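# In praise of the fake flower

I have been arranging artificial flowers for four years now, and I still meet people who lower their voices when they mention them, as if I might be embarrassed. I'm not! I love them. I love them in hallways and on the landing where no sun ever gets in, and I especially love them spread out on a table before anything has been decided.

The usual complaint is that they pretend. My friend Jocelyn Kennedy grows real roses in Dorthorpe (beautifully, I should add) and she thinks a cloth one is a sort of fib. We have had this argument over many pots of tea. My side of it is that a painting of a rose is a fib too, if you want to be strict, and she has two of those in her dining room.

What I enjoy most is the sorting. You get everything out on a plain surface, the big heads on one side and the odd bits of greenery wherever they land, and you leave it like that for a while. People rush this. They grab a vase and start stuffing. But leaves look completely different lying down from how they look wedged between stems, and five minutes of just looking will save you an hour of pulling things out again.
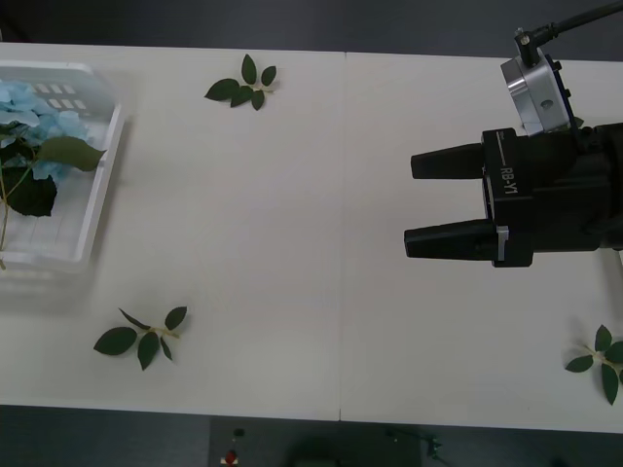
*Pale blue hydrangea in the basket, leaf sprigs still loose on the table.*

I'd put in a word for white as a background, by the way. A pale blue hydrangea on a brown table turns grey and a bit sorry for itself. On white you can see what blue it really is, and whether the green next to it is a friendly green or one of those bossy bluish ones. I worked on an old pine table for ages and kept wondering why my arrangements changed colour on the way to the windowsill.

And please don't throw away loose leaves! They are the most useful things you can own. A short sprig will fill the gap at the neck of a jug, or hide a join, or sit by itself in an egg cup next to the sink. I once paid 70 pence for a bag of mixed greenery at a church sale in Brultthorpe and I am still using it.

Then there is the business of looking closely, and this is where I part company even with people who like artificial flowers. The standard advice is that they only work from across the room. Branislav Pešek, who taught the evening class where I started, used to say a good one should "pass at three paces", and we all wrote it down. I think he had it the wrong way round. Three paces away, a cloth rose is a red shape. Get your nose right up under it and it becomes interesting, because then you see that it was made. There's a weave. There's an edge where the fabric has started to fray, and a fold where one petal crosses another, and you can see how the whole flower sits on its collar of green.

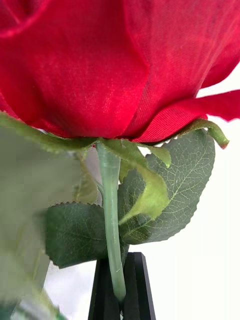
## What I'd like people to stop saying

"You can hardly tell." I know it's meant kindly. But I would so much prefer you could tell and liked it anyway. The threads in a red petal catch the light in a way no living rose can manage, and the underside, with its sepals going off in their own directions, is a lovely bit of making that hardly anyone bends down to look at. Somebody had to work out how a flat piece of cloth could be persuaded to curl.

I'd also like to hear less of "at least you don't have to water it". True, but you do have to look after it. Mine get a soft brush every few weeks, and in November I take the lot apart and start again, because an arrangement left alone for a year stops being seen at all. Real flowers force you to notice them by dying. With cloth ones you have to do the noticing yourself, and I find I rather like the job.

Jocelyn remains unconvinced, though last time she was here she moved one of my sprigs a little to the left, and I've kept it there.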